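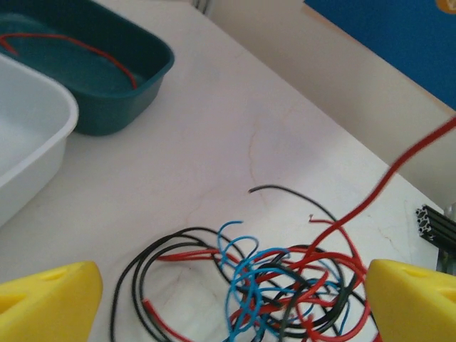
Figure 4. Wire sorting as seen from the wrist camera, with the tangled red, black and light blue wires between the yellow fingers and a single red wire in the teal tub.

Wednesday, July 6, 2022
By the Gusska Manipulation Group

2 comments 356 shares
Search this site Enter keywords Go

4.2 What the handling rules cover, and what they leave out

Most written guidance for shared work cells deals with force, speed and distance. The Brorkia guideline, which our partner sites at Grarotmont and Van Loon both adopted in April, is typical. It asks for a speed limit near people, a marked reach zone and a stop button within arm's length. We have no quarrel with any of that. Our doubt is whether a cell that passes all these checks can be called well run when the material on the table is soft, thin and knotted.

Wire is a hard case for a rule book. A rigid part is either in the grip or out of it, and a checklist can say so. In a pile like the one in Figure 4, a pull on one strand may load three others. The long red wire rises off the table toward the right while part of it is still in the pile, and the guideline has no clause for that state. It defines a "held object" as one whose full extent moves with the gripper. By that wording the wire is not held, so the limits on moving a held object do not apply. We doubt that the drafters meant this, but it is what they wrote.

The second gap concerns loose ends. At least one short red strand in the figure ends in a stripped tip. The guideline treats sharp edges as a property of the tool and says nothing about the workpiece. Operators at Van Loon told us they wear eye protection near the table out of habit. The site audit gave them no credit for it, and it would have taken no points away had they stopped.

Third, the rules ask that sorting cells keep "clearly separated" source and target areas. We could not find a test for this. The containers in Figure 4 overlap when seen from the wrist, the white tray in front of the teal tub, and two auditors could in good faith score that view differently. A minimum gap would be easy to write down and easy to check with a ruler.

We reviewed 500 logged sorting attempts from the two sites. Of these, 356 were marked compliant. We would not read much into that number. The mark is given by the cell software when no speed or force limit is crossed, and it is given whether or not the right wire ended up in the right container. An attempt in which the arm drags half the pile across the table, slowly, is compliant. Reports that quote the compliance rate as a sign of good practice — and we have seen several — are quoting a speed check.

We suggest two changes for any site using the guideline with wire or cable. The definition of a held object should include one that is gripped at any point, even if the rest lies in a pile. The log should also record snags as their own kind of event, with the wrist view saved alongside. Neither change needs new hardware. Whether they would lower the number of bad pulls is an open question, and the logs we were given cannot answer it.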